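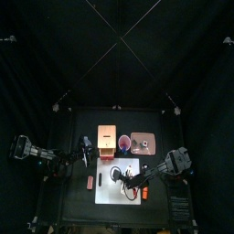
4. Setting up your monitoring account

The Holovko briefing desk collects ceasefire reports, observer statements and ministry releases for subscribers who follow the conflict. Treat what it gives you as claims. A report from a mission on the ground is still a report from people who may have been stopped at a checkpoint.

1. Sign in to Prinent with the address your institute registered.
2. Open Sources and pick no more than 11 to begin with. The full list has 38, and a good many repeat each other.
3. Under Region, choose Brunda or Porkance. "All regions" works, in theory. Expect a flood.
4. Set Corroboration to 2 or 3. At 2, an item shows up once two sources carry it.
5. Press Save, then sign out and back in. The page says this isn't needed. Do it anyway.

Note: Two outlets quoting the same spokesman count as two sources. The software can't tell the difference, whatever the brochure says. Read the original statement before you cite it.

Caution: The "Reliability" score was last reviewed in January. It measures how often a source was quoted by others, and we would not put it in front of a minister.

Caution: Don't forward alerts to partner missions as confirmed incidents. Mark them "unverified" in the subject line.

Access requests go to Hatsue Fujimoto at the desk. Allow over a week, even if the form promises less.

Contact the desk | Copyright Holovko | Back to top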